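# Umby kitchen set, simulated half

Hi! If you landed here from the main Hadgu repo, you want this folder for the rendered kitchen episodes. The real-arm data lives somewhere else and has its own card, and please don't mix the two without reading the part on gripper values further down.

I started Umby because I kept running out of variety. My first policy learned one kitchen beautifully and fell apart the moment a wall changed color, so I sat down with the Brollenance scene generator and told it to go wild with materials. Marble next to bright orange, things standing where no sane person would put them, you name it. The rooms look odd and I like them that way (my policy doesn't care about taste, and neither should yours).

## What's in the folder

- 900 episodes, spread over 16 room layouts
- 6 task families, mostly pick, carry and place
- 3 camera streams per episode, saved as separate video files
- joint positions, gripper opening and the language instruction for each episode

Every layout has its own subfolder with a `scene.json` in it. That file lists the objects by their asset names, which are sometimes silly. I didn't rename them, because the loader in Hadgu expects the originals.

## Two views

You get a close view at the gripper and a wider one that takes in the arm and more of the room. Same kitchen in both of these:

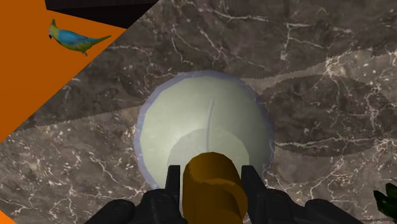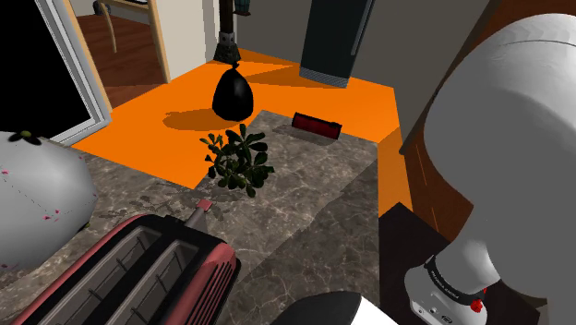
The streams are already lined up in time, so frame 40 in one file is frame 40 in the others. If you resample, resample all of them together! I once dropped frames from a single stream to save disk space and spent an entire evening blaming my network for it.

## How I collect

I drive the arm myself with a handheld controller, no scripted planner anywhere. That means you'll find hesitation, second tries at a grasp and the occasional scenic route. I keep those. What I throw out is anything where the physics blew up (objects shooting through the counter, mostly) or where I forgot which task I was doing and wandered off.

Each episode starts when I press record and ends when I press stop, so there's often a bit of stillness at both ends. Trim it if your model starts learning that doing nothing is a great plan. Mine did, for most of June. There's a `trim_idle` flag in the loader and I'd turn it on by default if it didn't break my older checkpoints.

Instructions are typed by me after the fact, one per episode. I try to write them the way I'd say them out loud, so expect "put it over by the plant" alongside much tidier ones. Spelling is as it came out.

## Gripper values

In this half, 0 is open and 1 is closed. In the real-arm half it's the other way around, and yes, I regret it. The Urnimard export script flips the real ones for you as long as you pass `--match-sim`. If you're writing your own loader, flip them before you compute any normalization stats.

## Known problems

- Success labels come from a simple position check. A cup lying on its side in the right spot counts as a success. I'm slowly going through these by hand.
- Lighting hardly varies within a layout. If you need shadows that move, add your own augmentation.
- Layout 16 has far fewer episodes than the rest. The reach is awkward in there and I kept putting it off.
- I'm right-handed and it shows. Approaches from the right are very overrepresented.

## Splitting it

Please split by layout and keep whole rooms out for testing. If you split by episode, the same counter ends up on both sides and your numbers will look lovely for no good reason. I hold out 3 layouts, listed in `holdout.txt`, and it'd be great if you used the same ones so we can compare notes.

Found a bad episode? Open an issue with the layout number and the episode number, and I'll take a look when I'm next in there. Pull requests with better instructions are very welcome too, just leave my old text in the `original` field.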